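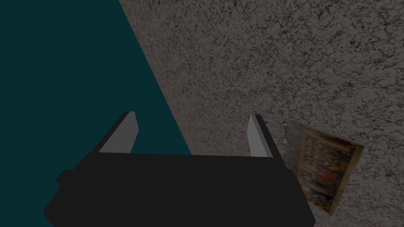
Week three of the new packing line at Wendura and I still haven't written anything, so quick one before the late shift. Nothing is bolted down yet. We rehearse every move on the screen first, then the integrators (Kuusk, nice lot, always on the phone) load it onto the arm in bay 3. So my job, which used to be picking up framed prints and putting them in boxes, is now mostly watching a black gripper go after a little picture with a thin goldish frame on a speckled grey top. Fingers wide open, nothing in them, picture lying crooked off to the right. I'd have had it in tissue by now. But I'm told that's the point of practising.

What's changed so far. Less lifting – my wrists are grateful. More sitting, my back isn't. We did 562 frames by hand last Thursday, four of us, and that was with Rasmus Org off at the dentist. The target for the arm is 46 an hour to begin with, which got a laugh in the canteen, and then somebody pointed out it doesn't go home at six. Less laughing.

Pay stays the same till September. After that it's "under review". I asked what that means and got a leaflet.

Rasmus has taken to it, I'll give him that. Knows teh software already, stays behind to fiddle with the approach angles. He says he'd never go back to the tape gun. I quite liked the tape gun. You could talk over it. Now it's two people to a screen and headphones in, and I hadn't heard about Givau's new baby until it was 3 weeks old!

Training day on Monday, 32 pages of reading beforehand, haven't opened it. Also if anyone from Brosalo reads this and has been thorugh the same thing, how did the breaks work out? Ours are being moved and no one will say where to. Right, bus.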